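Step 4 – Sorting your keys before you program the lock

Okay, so the Wallura is on the door and the batteries are in. Before you touch the keypad, get your backup keys sorted. I skipped this the first time and ended up locked out in my socks in February, so please learn from me!

1. Take both backup keys out of the little bag. You get 2, and they're identical.
2. Try each one in the cylinder with the door open. It should turn all the way without any forcing.
3. Write down the key code from the tag (mine is 231) and keep it somewhere that isn't the house.

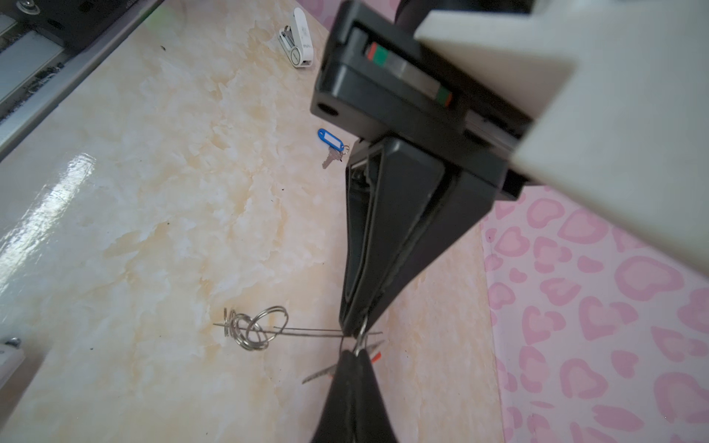 4. Put one key on your everyday ring and give the other to a neighbor you like.
5. Now press and hold the Set button until it beeps, then type your new code twice.

Note: the lock stores up to 200 codes – way more than my family will ever need, but handy if you rent out a room. Cluson, the shop where I bought mine, will cut extra keys if you bring in the code.

Caution: don't oil the cylinder. Use dry graphite, just a puff, and work the key in and out a few times. Oil grabs dust and the whole thing gets gummy (ask me how I know).

If the key sticks halfway, loosen the two long screws on the inside plate by a quarter turn and try again. Once it moves freely, snug them back up and go on to Step 5.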